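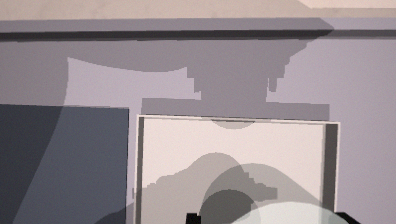

Naveed Tarar reckons anyone still buying a gripper off the spec sheet deserves what they get. Stroke, force, payload, fine. Tells you how it behaves holding a steel test block in somebody's lab. Tells you nothing about how it behaves at the end of a long arm with a round part in it and a tray wall coming up on one side.

He's got a point, and it's why this comparison started in software. Two grippers, both parallel two-finger types, both small enough for bench work. The Stenalier, which has been around a while and which half the small shops I know run in some form. And the Stuster, newer, slimmer fingers, a fair bit dearer. Every trial was run in simulation before anybody was allowed near a purchase order.

The job comes from Bundale, a parts outfit that moves short cylinders from one tray to another all day by hand. Dull work. Hard on the wrists. They want an arm to do it and they want to know which gripper, and they'd like the answer before they spend the money. Fair enough.

So. The cell. Bench height arm, tray with a dark section where the parts stand and a pale section where they're meant to go. A few other bits lying about the place too, because real benches have stuff on them and a planner that only copes with a bare surface isn't much of a planner. Camera views from overhead and from the side, plus one down at the fingers, and that last one turned out to be where most of the arguments were.

First lot of runs, 80 attempts per gripper. Same start positions, same planner, same camera. Only thing swapped was the gripper model and the offset to the fingertips. Swapping that offset sounds like nothing. I got it wrong the first time and the Stuster spent an entire morning closing its fingers politely above each part. Entirely my fault. Those runs got binned. 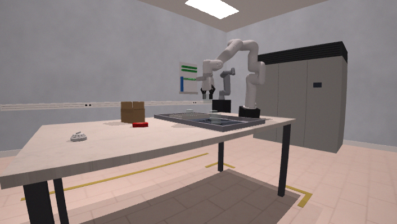

With the offset fixed the picking itself was close. Closer than I wanted, to be frank, since a magazine likes a winner. The Stenalier has wider pads and it's forgiving if you come down a bit off centre. The part rolls into the pads and settles. The Stuster wants you to be right. Come in square and it's lovely, come in crooked and it'll nudge the cylinder sideways before it grips, and now your part is leaning.

Where it flips is crowding. Put parts near each other and the Stenalier's fingers, open, need a lot of room. Open wide over one cylinder and you're brushing the neighbour on the way down. The planner can dodge some of that by rotating the wrist, but then the forearm's in an odd spot and you've got a slower path home. Stuster just goes straight in between. I watched it do the tightest layout over and over and it barely bothered turning.

The place end is another story again. Going into an empty tray is easy, anything can do it. Going in along a raised edge isn't. The outside of the finger has to go somewhere. On the Stenalier we ended up with a keep-out strip along the edge, and the strip costs you space you've paid for. Tarar, who'd been sent the logs, thought the strip was too generous and said so at lenght. We trimmed it. It still cost us.

A word on force, because readers always write in. We ran both at 20 newtons to start and left them there for nearly everything. Tried higher. Didn't help. A rigid cylinder in a simulator doesn't squash, so all you learn by squeezing harder is how the physics engine copes with being squeezed harder, and mine copes by jittering. Take any simulated force result with a big grain of salt, mine included.

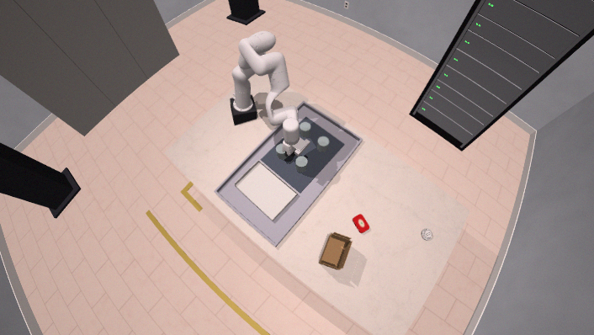 Then the controllers. Wasn't going to cover controllers at all but the gap between them was bigger than the gap between grippers, so here we are. The first was the plain position controller that ships with our setup. Go here, close, go there, open. The second was Villalba, an open compliance package a few labs have been passing about since September. It lets the arm give a little when it meets something it didn't expect.

Plain controller, Stenalier, crowded layout: not great. When a finger touched a neighbour the arm just kept on going where it'd been told to go and the neighbour went over. Villalba, same gripper, same layout, and a touch meant a small pause, a bit of give, and a second go from slightly higher up. Slower. But parts stayed standing, and a fallen cylinder in a tray means somebody has to walk over and pick it up, so I'll take slower.

Stuster with Villalba was the best pairing on the bench by a clear margin. Stuster with the plain controller was ok. Stenalier with Villalba was also ok, and cheaper. I'd want any small shop to look hard at that last sentence before they spend the extra.

Setup took a while, mind you. Villalba's docs are thin. There's a stiffness setting for each axis and the defaults are for a much bigger arm than the one most people will be using. Leave them alone and nothing gives at all. Drop them too far and the whole arm goes droopy, sags toward the bench during the slow moves, misses low. We settled at 600 for vertical and softer sideways. Your number will be different. Change one axis at a time and write down what you did, I didn't, and I lost most of a day getting back to a setting I'd already found.

Cameras next. The overhead view does the finding. It's good at it. Parts with round tops on a dark background are about the easiest thing you could hand a detector. Trouble starts when the arm moves in and throws its own shadow across everything. From overhead the detector would now and then decide the edge of a shadow was the edge of a part, and shift its estimate over. Not by a lot. Enough to make the Stuster crooked, and we've been through what happens then.

The close camera fixes that, mostly, and brings its own headaches. It sees less. It sees the part, maybe the next part along, and a great deal of shadow, including the gripper's own. When you're near the tray the gripper shadow lands right where you're trying to look. Pale part on a pale surface with a hard shadow over half of it is a rotten thing to ask of an edge finder. We had more bad estimates from that than from anything else in the entire comparison.

What helped was boring. Second light in the model, lower, off to one side. Softer shadows overall. Then retrain on a mix of hard and soft, because the real bench at Bundale has one bright overhead panel and isn't likely to get another. Bad estimates dropped enough that I stopped cursing at it. I'd have loved a depth sensor in the mix too, but the budget for the real cell hasn't got one in it, so it'd have been cheating.

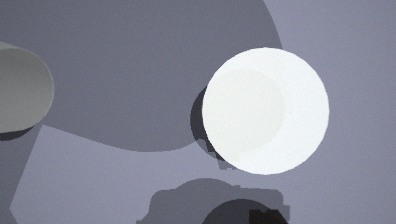

Can a small shop do this sort of comparison on its own before buying? It can, if somebody there is comfortable with a simulator and has a few weeks of patience, though the gripper models from the makers need checking against a real finger with calipers before you trust them.

The Stuster model we downloaded had its pads a touch too thick, for what it's worth. Two millimetres doesn't sound like much. It's the difference between clearing the neighbour and not. Stenalier's model was fine, just old, and the colours were missing so it came in plain. Didn't matter.

Changing fingers is worth a mention as well. The Stenalier's come off with 2 screws a side and you can print your own. Plenty of people do. A narrower printed set might close most of the gap in the crowded layout, and I've had a go at drawing one up, but haven't run enough attempts to put a number to it. The Stuster's are fixed. Bust one and it goes back to the distributor, and on a line that runs every shift that's a spare gripper on the shelf whether you like it or not. Add that to the price when you're comparing.

Noise, weight, cabling, can't tell you from here. Those are for the real arm. Cabling especially, a simulator will happily let you spin the wrist right around and around with no cable on it at all and then you try it on the bench and something gets yanked. Put joint limits in your model that match where the cable lets you go. We did that late and lost a few of our nicest looking paths, including the one I'd been showing people.

For Bundale the pick, for now, is the Stenalier with Villalba and a bit more space left between parts when the tray's loaded. They control the loading, so they can do that. If the parts came in packed tight by a supplier I'd be telling them to find the money for the Stuster. Next up is the same set of runs on the real arm with both grippers on loan, same start positions, and the printed fingers if I get the drawing finsihed in time.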